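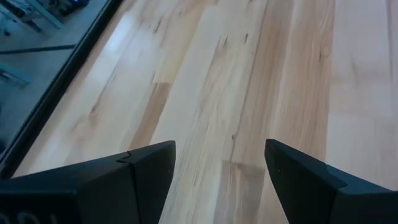
Testing Price and Demand Before Opening: A Pre-Launch Study for a Weekday Lunch Delivery Service

Student Project Report
Course: Small Business Management
Submitted by: Nesrin Kaplan

1. Introduction

This report presents the results of a one-semester project on how a small food business can test its prices before it signs a lease or borrows money. The business studied is Kendum, a proposed lunch delivery service for offices in the Dorkach district. Kendum does not yet trade. Its two founders agreed to share their cost estimates and to let the author run a short survey and a trial offer in their name.

The project was limited to pricing and early demand. It does not cover hiring, food safety permits or the choice of delivery vehicle, all of which the founders are handling separately.

2. Background

The founders first planned to charge a single price for a hot lunch delivered to the customer's desk. They had arrived at that price by adding a fixed markup to the cost of ingredients. This method is common among new food businesses and is easy to apply, but it leaves out packaging, driver time and the cost of meals that are prepared and not sold. It also takes no account of what customers already spend.

Two existing businesses serve the same offices. Oral is a sit-down cafe with a lunch menu and a loyal morning trade. Falero is a takeout counter that sells sandwiches and soup and closes at 2 p.m. Neither delivers to individual desks. The author visited both during the lunch period and recorded posted prices, the length of the line and the items that had sold out by closing.

3. Research Questions

The project set out to answer the following questions:

What do office workers in Dorkach now pay for lunch, and how often do they buy it?
Does a weekly subscription attract more interest than single orders?
At what price does the proposed service cover its full cost per meal?

4. Method

4.1 Survey

A paper survey was handed out in the lobbies of office buildings in the district, with permission from building management. The survey had a single page and asked about lunch habits, usual spending and interest in delivery. It did not ask for names or employers. A total of 100 surveys were completed and used in the analysis. Incomplete forms were set aside and are not included in any result below.

4.2 Trial Offer

People often say they will buy something and later do not. For this reason the survey was followed by a trial offer. Each person who completed a survey received a card with a web address where they could reserve a place on the first delivery route. Half of the cards offered single meals and half offered a weekly plan. The reservation page required an email address and a choice of delivery day but took no payment.

4.3 Cost Estimate

The founders supplied ingredient costs for the proposed opening menu. The author added packaging, delivery labor, payment processing and an allowance for unsold meals. Rent was entered as a monthly amount and spread across the expected number of meals.

5. Results

5.1 Current Spending

Most respondents brought lunch from home on at least one day of the week. Of the 100 respondents, 55 bought lunch near work on a regular basis. This group named price and time spent waiting as their main complaints. Variety was mentioned less often than the founders had expected.

Falero was the more frequent choice among regular buyers. Respondents who preferred Oral tended to describe lunch there as an occasional meal with coworkers, which suggests that the cafe is not a close competitor for an ordinary working lunch.

5.2 Interest in the Service

A total of 33 people made a reservation through the trial page. The weekly plan drew more reservations than the single meal offer. Several of those who chose the weekly plan wrote in the comment box that they wished to skip days when they worked from home. Thursday was the most requested delivery day.

5.3 Cost per Meal

When all costs were included, the founders' original price fell short of the full cost of a delivered meal. The gap was largest for single orders going to separate buildings, where driver time made up a large share of the total. Grouped orders to one building came much closer to covering their cost. A modest increase in the single meal price, together with a minimum order per building, would remove the shortfall under the assumptions used.

6. Discussion

The results support a change in how the founders think about price. The ingredient markup gave a figure that looked reasonable beside Falero's menu, but the comparison was misleading. Falero's customers collect their own food. A delivered meal carries a cost that a counter does not, and customers who value the time saved may be willing to pay for it.

The weekly plan has a second benefit. It allows the kitchen to know its numbers in advance and to buy ingredients accordingly, which lowers the allowance for unsold meals. The plan should, however, allow customers to skip a day with reasonable notice. A plan without this option would likely lose a portion of the people who reserved it.

7. Limitations

The survey reached only people who passed through a lobby during the hours when the author was present. Workers on early or late shifts are underrepresented. The trial page did not take payment, and the number of reservations should therefore be read as an upper estimate of first-week demand. Ingredient prices were collected once, in January, and will change with the season. The cost model has not been checked against actual trading figures.

8. Recommendations

The founders should open with the weekly plan as the main offer and keep single meals as a secondary option at a higher price.

A minimum order should be set for each building, and the first route should be limited to buildings where reservations were made.

A small deposit should be requested before the first delivery. This would give a firmer measure of demand than an email address alone.

Full cost per meal should be reviewed monthly, with packaging and driver time listed as separate lines.

9. Acknowledgments

The author thanks the founders of Kendum for access to their planning documents, and the building managers who permitted the survey. The blank survey form and the cost worksheet are attached as Appendix A and Appendix B.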